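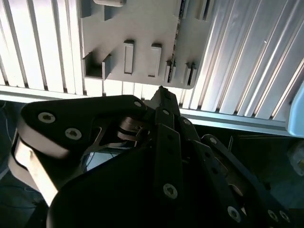

I went to the Rutport open day in October expecting to be sold something, and I was. The company makes accounting software for small businesses, and for the past year its ads have promised that AI will close your books for you. Visitors were invited to its Ginemgate office to see how.

The morning started with a talk on Tromeo, the model that sorts transactions into categories. One slide said it had been tested with 235 businesses. I asked how many of those were already tidy bookkeepers and was told the team would get back to me. They haven't yet.

The live demo was better than I feared. Tromeo took in a batch of 859 receipts and invoices and filed most of them while we drank coffee. It flagged 8 for a person to check. That sounds great until you ask who picked the batch, and the answer was the people running the demo. I had brought a few of my own receipts, including a faded one from a hardware store, and asked to add them. The hardware store came back as "meals and entertainment," with no flag. The presenter said confidence scores were being reworked.

After lunch we moved upstairs for Yoon, a chat helper that answers questions about cash flow. I got four questions in before my turn was up. It handled overdue invoices well and gave me a clear list. Asked whether I could afford to hire in the spring, it gave a cheerful yes and left out payroll tax. I'd want that fixed before anyone's cousin with a bakery relies on it.

The privacy session ran ten minutes and was mostly about encryption. Whether customer records are used to train the next version got a long reply – the short form is that you can opt out, in a settings menu I couldn't find on the demo machines.

Sandwiches were good. Parking is bad, so take the bus. They plan another open day in March, and I'll probably go, with a bigger envelope of receipts.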